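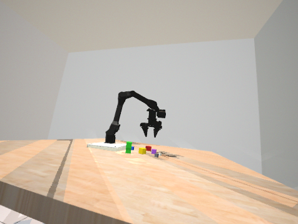

Myung-ja Yeon me escribió que había grabado un montón de demostraciones teleoperando en simulación, que había entrenado con todas y que el brazo seguía cerrando la pinza en el aire, justo al lado del cubo. Que qué estaba haciendo mal. Le contesté con un mensaje larguísimo y, cuando lo releí, pensé que mejor lo pasaba a limpio y lo dejaba colgado.

Así que vamos con ello: cómo grabo yo demostraciones por control remoto para una tarea de mesa, con bloques pequeños de colores y una pinza de dos dedos. Uso Nudetti para grabar y Ametepe para entrenar, pero casi todo vale con otras herramientas.

## Antes de tocar el mando

Escribe la tarea en una frase. En serio, escríbela. La mía es «coge el cubo amarillo y ponlo encima del morado». Si en la frase te sale un «o» («ponlo encima o al lado»), todavía no estás para grabar.

Luego decide cómo empieza y cómo acaba cada episodio:

- **Inicio:** pinza abierta, apuntando hacia abajo, por encima de los bloques y sin rozar ninguno.
- **Final:** cubo soltado, pinza abierta otra vez y el brazo arriba.

Myung-ja cortaba la grabación en cuanto soltaba el cubo, y claro, su modelo no había visto nunca una retirada. Deja 2 segundos de brazo quieto al final y ya.

## Configurar el mando

Yo teleopero con un mando de consola corriente. También he probado el ratón 3D de Bralus y va muy fino, pero me cansa la muñeca (cosa mía, hay gente que lo adora). Mi reparto es este:

| Control | Movimiento |
|---|---|
| Stick izquierdo | adelante, atrás y lados |
| Stick derecho, vertical | subir y bajar |
| Stick derecho, horizontal | girar la muñeca |
| Gatillo derecho | cerrar la pinza |
| Botón superior izquierdo | modo lento |

Bloquea la inclinación de la pinza. Para apilar cubos no la necesitas, y con ella libre acabas torciendo los dedos sin darte cuenta y peleándote después para enderezarlos. El modo lento lo tengo a un cuarto de velocidad y entro en él siempre a la misma altura, un poco por encima del bloque más alto.

## Grabar un episodio

1. Reinicia la escena con posiciones aleatorias. Si dos bloques caen tan pegados que no cabe un dedo entre ellos, reinicia otra vez.
2. Mira la escena y decide por dónde vas a entrar. Todavía no grabas.
3. Empieza a grabar y muévete enseguida. Los ratos muertos del principio enseñan al robot a quedarse parado, y lo aprende de maravilla.
4. Colócate encima del cubo, gira la muñeca hasta que los dedos queden paralelos a dos caras y baja recto.
5. Para abajo un instante. Cierra. Espera otro instante – aquí es donde todos corremos – y sube.
6. Lleva el cubo en alto hasta el destino, baja en modo lento, abre y retírate en vertical.

Si el cubo se te resbala, depende. Si lo recuperas con un gesto limpio, guárdalo: esas correcciones le vienen muy bien. Si te has puesto a perseguirlo por toda la mesa, borra el episodio sin pena.

## La cámara, ojo con esto

Lo de Myung-ja venía en buena parte de aquí. Ella teleoperaba girando la vista libre del simulador, buscando siempre el ángulo cómodo, y el modelo solo recibía la cámara fija. Desde esa cámara la pinza tapaba el cubo justo antes de cerrar. Ella lo veía, el modelo no.

Teleopera con las mismas vistas que vas a grabar. Al principio es un fastidio, porque con una sola cámara baja la profundidad se calcula fatal. La sombra de la pinza sobre la mesa ayuda bastante, así que no la desactives para ganar velocidad. Y si aun así no atinas, añade una cámara en la muñeca y grábala también.

## Cuántas hacen falta

Mi último conjunto tiene 422 episodios para apilar, después de limpiar. No empieces por ahí. Graba una tanda corta, entrena, mira dónde falla y graba más de eso. Kobina Owusu me pasó un truco que ahora uso siempre: reproducir los episodios a velocidad 7x, seguidos, antes de entrenar. Las manías saltan a la vista. En los míos, por ejemplo, entraba siempre por la izquierda, incluso con otro bloque en medio.

Para exportar desde Nudetti, marca la casilla de guardar las acciones además de las posiciones articulares. Viene desmarcada. Yo perdí una tarde entera de grabaciones por eso.

Me queda pendiente pasar todo esto al brazo de verdad con el controlador de Arkance, que tiene sus cosas con la latencia. Cuando lo tenga funcionando lo añado más abajo.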